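Tidell Manipulation Software
Progress report to Ongart, second reporting period
Prepared by Sofia Caldeira, 2nd February

1. Summary

Work in this period covered the pose-tracking and time-alignment parts of the Tidell pipeline, plus the episode review tool that was moved forward from period three. The tracker rewrite is finished and in daily use. Time alignment is finished for two grippers and one head camera. The review tool is usable but lacks the batch export described in the work plan. Policy training on the can task has started; there are no results worth reporting yet.

Spending is in line with the plan except for storage, which is covered in section 5.

2. Data on hand

At the close of January the Grivside store held 819 episodes that passed automatic checks, against a target of 600 for the period. Each episode contains one video stream per gripper, one head-camera stream, inertial data and jaw opening. The check rejects an episode if any stream has a gap longer than the limit set in the config file, or if the two gripper clocks disagree at the end by more than one video interval.

The surplus over target should be read with some care. It is concentrated in single-object tasks on a bare desk, which are quick to record. Two-handed tasks with handovers are behind, and we have shifted the schedule toward them.

3. Pose tracking

The previous tracker estimated each gripper's pose from its own wide-angle camera and inertial unit alone. In rooms with plain walls and large glazed areas it drifted, and the two grippers' trajectories could not be placed in a common coordinate system without a manual step. The new version keeps the visual-inertial estimate as the base and adds the square markers mounted on the grippers as a second source. Whenever one camera sees the other gripper's marker, the relative pose enters the optimizer as a constraint with a weight based on apparent marker size and viewing angle.

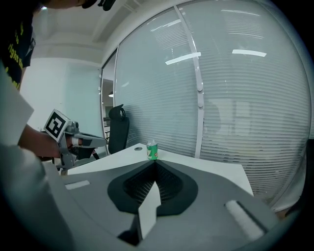
Does the tracker need the markers in view all the time?
It needs them only now and then. Between sightings each gripper relies on its own visual-inertial estimate, and the next accepted sighting pulls the two trajectories back into agreement.

Two problems took longer than planned. The first was reflections. Ceiling lights reflected in glass produce stable corner features that move in the wrong way when the camera moves, and the old outlier test let many of them through. We now run the test over a window of 10 keyframes instead of a single pair – this removes most of them at a small cost in processing time.

The second was pose ambiguity on small, nearly front-facing markers, where two solutions fit the corners almost equally well. The code used to take the one with the lower error. It now passes both to the optimizer and drops one when the motion history settles the question. If it does not settle, the sighting is discarded and logged.

4. Time alignment and review tool

All streams are stamped on the recording host, then corrected offline. The offset between a gripper and the head camera is found by matching angular velocity from the inertial unit against the motion of the cube markers as seen from the head. The search is coarse first, then refined with a spline fit. Episodes with very little wrist motion give a flat cost curve and cannot be aligned this way; for those we reuse the offset from the nearest good episode in the same session.

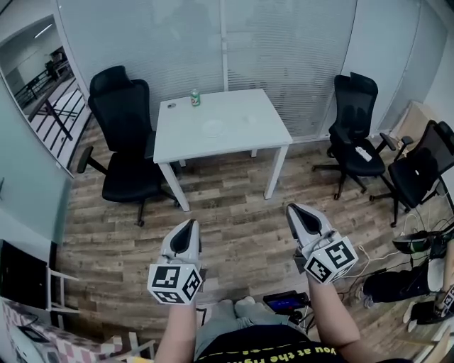 The fitted offset is written to the episode header together with a confidence value, and the loader refuses any episode below the threshold unless the user passes an override flag. Kodthorpe asked for the override during integration and it has been kept, with a warning in the log.

The review tool plays the streams side by side against one timeline and draws both gripper paths in a 3D panel. A reviewer can trim the start and end, attach a task label, and mark an episode for re-tracking. Still open:
Batch export to the training format
Undo after a trim has been saved
Slow seek on long head-camera files

5. Storage

Raw video takes more room than the proposal assumed. The estimate was made with a lower resolution for the head camera. We propose to keep raw video for two-handed tasks and for the held-out test set, and to store re-encoded video for everything else. Tracking on re-encoded video was compared on a small set and the paths agreed closely, but the set did not include dim rooms. That comparison will be repeated before any raw files are deleted.

6. Next period

Finish batch export. Extend alignment to a second head camera. Close the 17 tracker tickets still open, most of them concerning logging and error messages. Train the first two-handed policy and report closed-loop results on the Kodthorpe arms.

One decision is requested from Ongart: approval of the storage rule in section 5, so that the Grivside disks can be reorganized before the next round of recording.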